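Subject: Re: [craftroom] baskets for rail system, which size?

Washington Barbosa wrote:
> Has anyone hung wire baskets off slotted rail above a work table?
> I've got a 600 mm run to fill and can't decide between one long
> basket or a couple of short ones. Mostly thread, glue, tape.
> Also do the clips hold or do they creep along?

Quick one, on my way out the door.

Go short. I had the long one from Dantas and it sagged in the middle by June, all the glue slid to one end. Took it back to the Jidovgate store, no fuss. 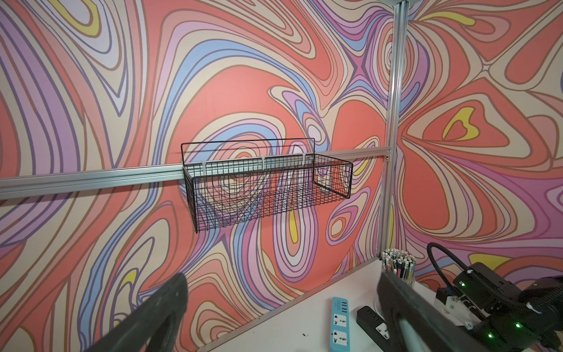
Clips matter more than the basket. Get the white plastic ones, they come in bags of 40 so split one with somebody. Two per basket isnt enough, it tips foward when you grab something. Mine's a shallow black mesh one on three, spaced evenly along the back, and I'd do the same again. Shallow is fine for tape and thread. Tall bottles, no — put those on the table.

Creep: a bit, if you overload. I keep mine under 300 g.

Can bring the spare clips to Stastbridge if you want them.

> Any color preference?

Black. Doesn't show the glue.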